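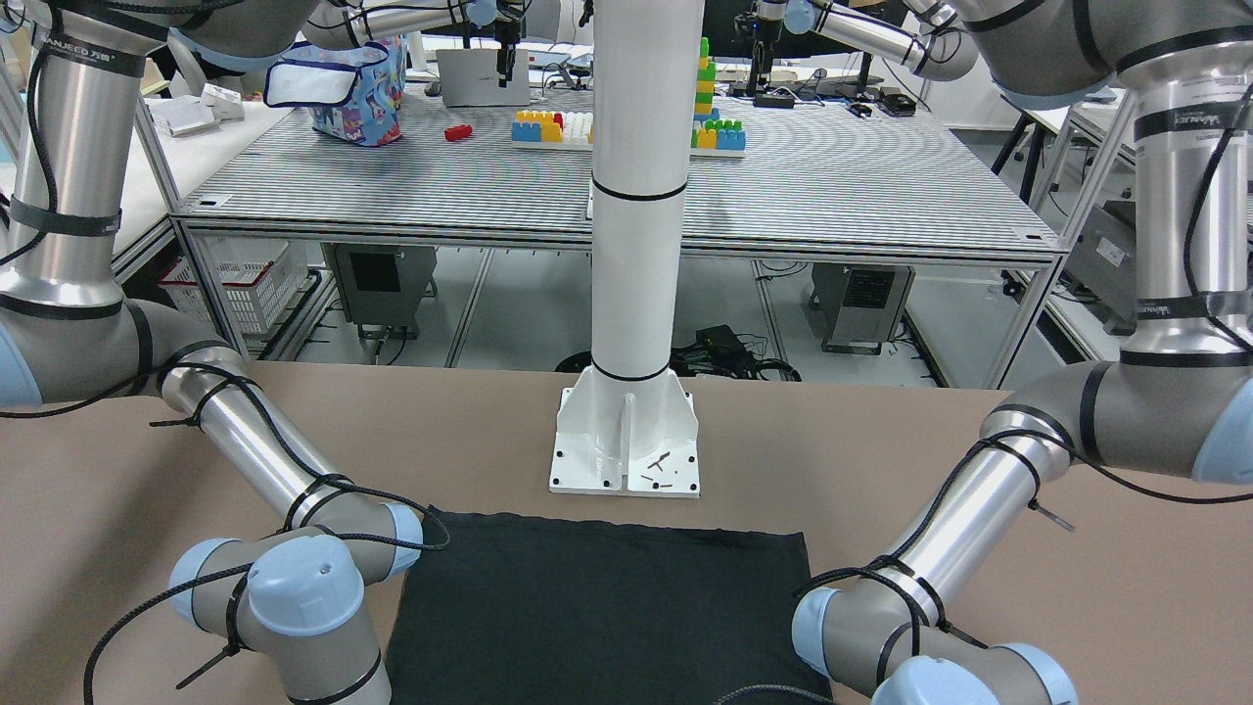 深色针织物平铺与折叠 图集

Plurnalcombe 织物整理项目,第 201 组

本组对象为一块深炭灰色方布和一件黑色短袖圆领T恤。整理:Piroska Hegedűs。文字校对:Killian Charpentier。项目目前登记织物 1,871 件,深色件单独编组,与浅色件、印花件分开存放和检索。

说明文字分为台面、方布、T恤、折叠规程、存放五部分。术语沿用 Workden 库房的内部叫法,与服装行业标准用语略有出入,首次出现时给出对应关系。

台面

台面为米色,无图案。深色织物放在这一底色上,轮廓容易辨认,肩线、袖口和下摆的位置可以直接读取。白色台面曾在早期几组中使用,黑色面料与台面的亮度差过大,面料内部的褶皱全部压成一片,后来停用。灰色台面的问题相反,洗旧发灰的黑色棉布边缘与台面混在一起,袖口翻折处无法判读。

台面在每件织物铺放前用干布擦一遍。深色针织物对浅色纤维屑敏感,一根白线头足以在检索时被误认为脱线。粘尘滚筒只用于台面,不用于织物正面,起绒的旧棉布滚过之后表面纹理会改变方向,前后两次记录无法对照。

织物阴影不作消除处理。边缘处的软阴影反映面料离台面的高度:贴平的部分几乎没有阴影,卷起或堆叠的部分阴影加宽。整理人员据此判断哪一边还没有铺平。

方布

深炭灰色,方形,平放,边缘略有皱。此类方布在登记表中归入“单层试布”,作用是在铺放成衣之前核对台面位置。放置时一条边与台沿平行,四角依次抚平,先对角后邻角。先抚邻角的话,多余的布量会被推到最后一个角,形成一道斜褶,只能掀起重铺。

边缘的皱分两种。一种是存放时的压痕,方向与边平行,抚平后数分钟内会部分恢复;另一种是锁边线张力不均造成的波纹,抚不平,也不需要抚平,登记时记为“边波”。两者混记是旧表格里最常见的错误,Hegedűs 在复核第 201 组之前把旧表重新过了一遍,凡写“皱”而未注明方向的,一律退回补记。

试布不熨烫。熨过的布过于服帖,铺放时手感与成衣差别太大,失去核对的意义。

T恤

成衣按品类、颜色、领型、标识四项登记,顺序固定。短袖、黑色、圆领三项用下拉选项填写,标识一项手填。手填内容限于可读信息:文字读得清的照录,读不清的写“有印字,未读”,不得根据颜色或版型推测品牌。这一条在 Riviere 批次入库后加进规程,那一批中有若干件的领标被洗得发白,几位登记人员各自猜了不同的名字,后来统一改回“未读”。

颜色一项只写“黑”,不写深浅。面料受光的一侧偏炭灰,背光的一侧接近纯黑,同一件衣服的两个袖子可以看出两种颜色。需要比较褪色程度时,另填灰阶对照栏,并在固定光源下读数。

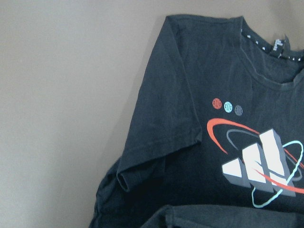

领部内侧有一条黑色领条,带一排间隔均匀的白色小短条,靠近后领处有一枚深色小标,白色印字过小,登记为“有印字,未读”。胸前一行三枚小圆形标识,记入标识栏,位置写“前胸,横排”。领条上的白色短条不计入标识栏,归领部工艺。

袖口下端折起并向衣身方向卷,登记为“袖口卷边,未整理”。这一状态在平铺阶段允许存在,进入折叠阶段之前必须展开。卷边带入折叠后会形成一道硬棱,存放数周即成压痕,针织面料上的压痕比机织面料更难去除。展开时手指由袖口内侧伸入,沿缝线向外推,不拉扯袖口外沿。拉外沿会使罗纹或双针线迹变形,袖口变大,左右不一致。

衣身下部的堆褶先不处理。平铺次序由上而下:领、肩、袖、衣身、下摆。先拉下摆会把领部带歪,肩缝随之偏移,之后所有折线都要重新找位置。领口定位以后颈中点为准,前领弧线自然落下即可,不强求左右完全对称,旧T恤的前领多少都有拉伸。

肩缝定位后,袖子向外打开,使袖面不与衣身重叠。袖面上的浅皱用手掌压过一次,压不掉的保留。反复抚同一处会使面料局部伸长,纹理看上去发亮,深色棉布上尤其明显。

折叠规程

适用范围:成人短袖针织上衣,圆领或V领,无硬质装饰。胸前有小面积印制标识的同样适用,大面积胶印的另见厚印件规程。

一、衣物正面朝下,领部远离操作者。此时检查背面有无折进去的标签或线头。

二、右侧衣身连同袖子向中线折,折线从肩部中点起,平行于侧缝。袖子超出中线的部分向外回折,袖口与折线对齐。

三、左侧同样处理。折完后衣身为长条,上下宽度一致。上窄下宽说明折线起点偏离肩中点,应打开重折,不得用下摆收窄的办法补救。

四、下摆向上折至衣长一半稍过,再对折一次。成品宽度以 30 厘米搁板格为准,放不进去的加宽件走大号格。

五、翻面,领部朝外。领标应在内侧平贴,翘起的用指腹压平,不剪除。

步骤二、三的左右次序不影响结果,固定为先右后左,目的是让同一摞衣物的折层方向一致,取放时不互相勾带。Plevenwood 库房沿用先左后右,两处的件混放时层叠高度会出现偏差,调拨来的件一律重折。

胸前标识在折叠后的位置取决于标识高度。位于胸线以上的小标识通常露在正面上部,可以不打开就辨认;位于胸线以下的会落入第二道折层。登记表中有一栏“折后可见”,填是或否,供取件时参考。标识恰好落在折线上时,折线下移两指宽,避免在印制部位形成死褶。

常见返工原因

折层内夹有卷起的袖口。多发生在步骤二,回折袖子时没有看袖口内侧。

前后领高低差过大。铺放时以领口前弧定位造成,应改用后颈中点。

侧缝扭转。洗后扭转的T恤侧缝不在侧面,折线应平行于衣身轮廓,不跟缝线走。登记时在备注栏写“扭”。扭转件不强行拉直,拉直后放手即回,折好的边会散开。

下摆外翻。下摆的双针线迹在洗涤后容易向正面卷,折叠前由中间向两侧压平。

浅色纤维附着。返工时送回台面处理,不在搁板上用手摘。

以上各项返工后在原记录行追加,不另起新行。曾有一件T恤因返工三次在表中占了四行,统计时被计作四件,Charpentier 校对时发现数目对不上,才追查到录入方式。

存放

深色件每格 2 摞,摞间留空,领部统一朝外。搁板面不铺白纸,纸屑附着问题与浅色台面相同。与浅色件之间至少隔一格,新入库的黑色件在首次洗涤记录填写之前不与任何浅色件相邻。

叠放顺序按登记号,小号在下。需要从中间取件时,上方各件整体托起,不抽拉。抽拉造成的领部变形在返工记录里占了不小的比例,夏季短袖周转快,这一项尤其多。

标签夹挂在格沿,写登记号和领型,不写颜色。同一区内全部为深色件,颜色栏没有区分作用。领型栏用单字:圆、V、立。

检索与引用

第 201 组的登记表与文字说明同号存放,检索时按“深色/针织/平铺”三级进入。方布归“试布”子目,T恤归“短袖圆领”子目。两件在同一组号之下,使用同一份台面说明,引用时注明组号即可,不必分别抄录台面条件。

灰阶对照栏的数值只在同组之内比较。跨组比较前先核对光源栏,光源栏为空的旧记录不参与比较。

登记表勘误在备注栏末尾写改动内容和改动人姓氏,原内容保留不删。12 月之前的旧表没有备注栏,勘误写在领型栏右侧空白处。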